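About Skolcombe

Skolcombe is a small firm that looks after other people's offices. We supply the drinking water, put up the shelves, find out why the meeting room is always freezing and move the desks when a department falls out with the department next to it. We've been at it for 11 years, which in this trade makes us neither young nor venerable.

The firm was started by Torbjørn Lunde, who had been an office manager for long enough to form opinions about chairs. His first customer was Baidoo, a firm of surveyors with 2 floors and one working kettle. They are still with us. The kettle isn't.

We took over Brustton, the water delivery round, a few years later. Most of their drivers stayed on and have been very patient about the new jumpers. If you were a Brustton customer, your round, your prices and your driver's views on your stairs carried on as before.

What we do now

Water, furniture, small repairs and moves of up to 3 rooms at a time. Anything bigger goes to Brotance, who own proper lorries and enjoy that sort of thing. We don't do carpets. We did carpets once, in September, and would rather leave it there.

Where to find us
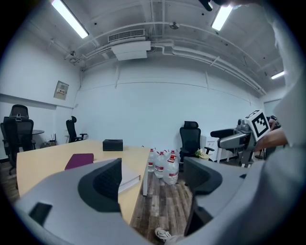
Our office

White walls, a wooden-plank floor and one large conference table, where quotes get written and sandwiches get eaten. Somebody's maroon notebook tends to live on it, along with the tissues. The big clear water jugs stand on the floor beside the table, as they do in most of the offices we visit. We did once draw up a plan for a storage rack.

The pipes run across the ceiling in full view. Architects charge extra for this and we got it with the lease. There's air conditioning too, and its setting is reviewed more often than our accounts.

Callers are welcome from 9 in the morning. Ring first if you'd like the table cleared.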